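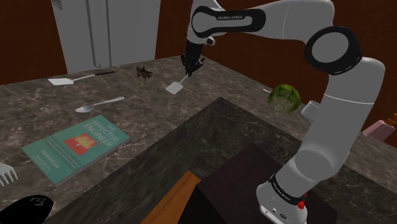
The Nutik cell is a simulated kitchen workstation used at Rallwood to test handling routines for a single robotic arm. It was set up by Nawal Hegazy and Dario Ferraro and entered regular use in January.

Setup
The cell is built around a Franka Emika arm with a two-fingered gripper. The arm is fixed to a box-like pedestal beside a marble countertop. Utensils, food items and other household objects are laid out on the counter, among them spatulas, a spoon and a fork. Before each session the base position is checked against the counter edge, and the gripper is opened and closed 4 times with nothing between the fingers.

Upkeep
The joint limits and finger friction are stored in one settings file, which Ankica Golob maintains. After any change to the file, a set of 30 test grasps is repeated. Thin handles lying flat on the counter are tested first.

Faults
An early version let the fingers sink into the countertop when the arm came down at a steep angle. The fault was logged as number 17 and was corrected by raising the contact surface of the counter to match its visible top.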